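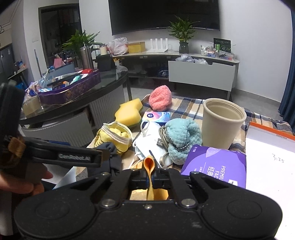
Slide 1. Bed with plaid blanket, before sorting. Glass table and TV cabinet behind.

Speaker notes — "The Bed Is Not a Shelf: Clearing One Room in One Evening"
Arnesville Library, evening program, 7:00 p.m.

Leave slide 1 on the screen while people find their seats. Do not start to explain it. Let them look. Somebody will laugh, and this is good.

Opening (4 minutes)

Good evening, and thank you for coming. My name is Elvira Grajales. I help people to put their rooms in order, and I have done this work for many years, first in Okov and now here in Arnesville. English is my third language, so please raise your hand if I say something strange.

I want to ask you first: where do you put a thing when you do not know where to put it? (Wait. Usually they say: the chair, the stairs, the kitchen table.) Many people say the bed. The bed is wide, it is soft, and nothing rolls off. The problem comes at eleven at night, when you want to sleep. Then everything moves to the floor, and in the morning it goes back to the bed.

Part one: look before you touch (6 minutes)

Point to the bed. I ask the room to look for one minute and tell me what kinds of things they see. I do not want a list, I want kinds.

What I hope to hear: things to wear, like the pink fuzzy hat and the light blue one. Things to clean with, like the yellow sponge. Cloths. Cables. Small boxes. And then the big beige cup, which belongs to the kitchen or to a desk, depending on the house.

If they are shy, I start with the hats. Everybody can agree about hats.

Say: a bed like this looks like a lot of work, but the number of kinds is small. When you know the kinds, you know how many places you need. Before this you should not buy any basket or any box with a lid. I have a client who bought a complete set of Hirano drawer dividers and after that had no drawer for them. (Pause here.)

Part two: cloth goes first (8 minutes)

Cloth takes the most space and it is the easiest to decide. Over and on our bed there is the orange one, the yellow one with the white edge that looks like a towel, the dark navy fabric, and the white one, folded. Four cloths, and they make half of the mess for the eye.

My order of work is:
Pick up every cloth, one at a time, and shake it.
Smell it. Yes, really. Wash or keep.
Fold what stays to the same width, so the pile stands straight.
Carry the pile out of the room immediately, also if it is small.

Demonstration: I have two hand towels in my bag. Fold one in thirds, fold one in half, put them on top of each other and show how it leans. Then fold both in thirds. Naveed Zaidi will hold the tray for me, so the back row can see.

A cleaning cloth and a face towel should not live in the same pile. I say this slowly, because people write it down. The same with the sponge. A sponge goes to the sink or to the bucket, and it does not wait on a blanket.

Part three: cables (7 minutes)

This is where I get the most questions, so keep time.

Go back to the light blue hat. There is a gray braided cable around it, with the USB connector. Another cable, a white one, is coiled on the white cloth. The coil I like very much. A coil is already a good habit, it only needs an address.

Cable wrapped on a hat is a different case. When you need the hat, you have a cable in your hand, and when you need the cable, you have to remember a hat. Two things that do not work together should not be stored together.

Tell them my rule: one shallow box for all cables, each one coiled with a small tie and a paper label. On the label write the name of the device, for example "camera" or "kitchen radio". Do not write "USB", it helps nothing. At home I use a Trastum box that was for tea. In one house we collected 68 cables in an afternoon, and the family could name the use of 12 or 13 of them — the others they kept one more year, in the garage. I did not argue.

Part four: the table behind (6 minutes)

Now look past the bed, at the round glass table. It is full too, but one part of it is easier for me to read. There is a purple tray with gold trim, and the packages on it are together. A tray makes a border. You can lift it with everything on it, wipe the glass, and put it back.

The plant can stay. A plant on a table gives pleasure and I never ask anybody to move it. The steel canister can stay if it is used every day. The small cream jar and the pink card I would move, the jar to the bathroom, the card to where you keep papers.

Mention the two white stools tucked in below the table. Stools that go under are a very good idea in a small room. The cardboard box that is partly under there is taking the place of feet. Open it tonight or give it a date.

And the drawer in the TV cabinet is open. Ask the room: what would you put there? Let two people answer. My answer is the cable box, if it fits.

Questions (15 minutes)

Likely questions and short answers:
How long does one bed take? With me, 62 minutes was the last one. Alone it is longer.
What about presents and fancy small boxes? Shiny boxes are difficult, people keep them empty. Look inside. If it is empty, decide today.
Do I need help? A friend who can be quiet is useful.

Handout is on the table by the door, 126 copies. Ask them to take only one. Next talk is in July, about kitchens.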